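Sumampouw Workspace Services
Open position: Desk and Workstation Setup Technician
Location: Karmont building, second floor
Reference: 3441
Start: September
Reports to: Aurelio Cuesta, Workspace Operations

The technician sets up, clears and resets shared desks with monitors for tenants of the Karmont building.
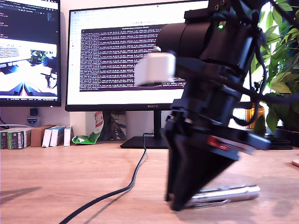
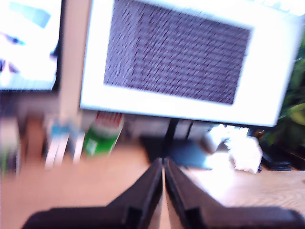

Light wooden desk, two monitors, the large one on a black stand.

Are technicians expected to work on the tenants' computers?
The job stops at the physical workstation. Technicians place monitors, connect power and video, and confirm that each screen receives a signal. Accounts, software and network faults go to the tenant's own support staff.

Scope of work

The building has 69 shared desks on two floors. Desks are assigned to tenants for periods of one week to six months. At each change of tenant the desk is returned to the standard layout, then adjusted to the incoming tenant's request form.

Duties
Position monitors and set height, tilt and viewing distance according to the request form.
Route power and video cables behind the desk and secure them with reusable straps.
Clean desk surfaces and screens with the products listed on the supply sheet. No solvent cleaners on wood.
Collect pens, markers, adapters and other small items left at a desk, bag them, and label the bag with the desk number.
Inspect monitor stands and wall fixings. Record loose fasteners, damaged cables and surface damage in the desk log.
Move equipment between floors using the service elevator and the padded cart.
Restock straps, cloths, labels and power strips from storeroom 12.

Items on a desk in active use are not moved without the tenant's agreement. Work in progress on a screen is not to be read, copied or photographed. Equipment owned by a tenant is disconnected only when the request form lists it by item.

Requirements
One year of work in office setup, AV installation, facilities or a similar trade.
Able to lift 40 pounds and to work kneeling under desks for short periods.
Familiar with common video connectors and monitor mounts, including clamp arms and freestanding bases.
Able to follow a written layout drawing with dimensions in inches.
Clear handwriting or typing for log entries.

Useful but not required
Experience refinishing or repairing wood desktops.
Experience with Ferar desk frames, which are used on the second floor. Training is given on the Liltby height controls.

Hours and pay
Full time, 40 hours per week, 6:30 a.m. to 3:00 p.m. with a 30-minute unpaid lunch break. Desk changes are scheduled before 9:00 a.m. where possible. Late shifts are posted two weeks ahead and paid at the evening rate. Base pay is $24.50 per hour. Health coverage begins after 60 days. Work shirts, gloves and knee pads are supplied. Safety shoes are reimbursed up to $120 per year with a receipt.

Selection
Applicants who meet the requirements are invited to a practical session of 90 minutes. The session consists of one full desk reset from a layout drawing, one cable fault to locate, and one log entry. Tools are provided. The session is paid at the base rate whether or not an offer is made.

To apply
Send a resume and the names of two work references to Ridwan Saragih, Staffing, Sumampouw Workspace Services. Quote reference 3441 in the subject line. Paper applications may be left at the Karmont front desk, extension 1383, between 8:00 a.m. and 4:00 p.m. Cover letters are optional and should not exceed one page.

Applications without a reference number are returned to the sender.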